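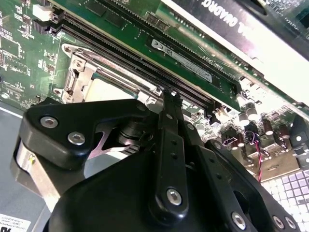

Handgelenkkamera, RAM-Modul über den Steckplätzen neben dem CPU-Sockel.

Startseite | Archiv | Listen | Themen | Hilfe
Suche im Archiv Suchbegriff eingeben Los
Drucken | Per E-Mail weiterleiten

Liste: handstead-nutzer
Von: Urszula Jabłońska
Betreff: Re: Speicherriegel einsetzen per Fernsteuerung, Kraftgrenze
Datum: 4. April 2021

Hallo Roman, hallo Liste,

Roman Sowa schrieb:
> wir führen den Arm für die Montageaufgaben bisher von Hand, also
> Motoren weich schalten und den Greifer am Gehäuse packen. Bei
> Schrauben und Steckern klappt das. Beim Speicher nicht: Die Hand
> ist ständig vor der Kamera, und beim Eindrücken messen wir am
> Handgelenk unsere eigene Kraft mit. Hat jemand das mit Handstead
> ferngesteuert aufgenommen? Wie viele Durchgänge braucht man, und
> was habt ihr als Kraftgrenze eingetragen?

Wir haben im März umgestellt und nehmen den Speicher nur noch ferngesteuert auf. Die Kraftwerte sind seitdem brauchbar. Dafür dauert ein Durchgang länger, bei uns im Mittel 40 Sekunden.

Zum Bild oben: Das ist der Blick der Handgelenkkamera beim Ansetzen. Der Riegel steht schräg über den Steckplätzen, und der Greifer nimmt einen großen Teil des Bildes ein. Den Prozessor im CPU-Sockel verschattet der linke Finger zum Teil. Wer nur nach diesem Bild steuert, verschätzt sich leicht in der Tiefe. Wir haben deshalb eine zweite Kamera seitlich am Tisch, die der Bediener groß auf dem Monitor hat. Mitgeschrieben werden beide.

Zur Kraftgrenze: Bei uns stehen 90 Prozent des Werts, bei dem der Arm von selbst abschaltet. Einen Newtonwert nenne ich lieber nicht, der hängt zu sehr an eurem Arm und am Board. Tastet euch mit einem ausgemusterten Board heran. Wichtiger ist, die Grenze erst nach dem Ansetzen hochzusetzen. Najwa Matar hat das auf das Fußpedal gelegt, das Skript kann ich schicken.

Zur Menge: Wir haben 333 Durchgänge aufgenommen, verteilt auf 3 Bediener. Verworfen haben wir alle, in denen der Riegel im Greifer nachgerutscht ist. Die Fehlversuche mit anschließender Korrektur sind dringeblieben, ohne sie setzt der Arm nach dem ersten Verkanten einfach weiter an derselben Stelle an. Für den Aufbau in Plonesach sind bis Juni 900 Durchgänge geplant, dann auch mit anderen Gehäusen.

Noch zwei Sachen aus der Praxis:

- Die Klammern am Steckplatz öffnen wir vorher von Hand. Das als eigene Aufgabe aufzunehmen, steht noch aus.
- Den Maßstab der Fernsteuerung auf den letzten Zentimetern verkleinern. Ryota Yokoyama arbeitet mit einem Viertel, mir ist das zu langsam, ich nehme die Hälfte.

Kann jemand sagen, ob die neue Handstead-Version die Zeitstempel beider Kameras angleicht? Wir machen das noch nachträglich.

Viele Grüße
Urszula

Vorherige Nachricht | Nächste Nachricht | Nach Thema sortieren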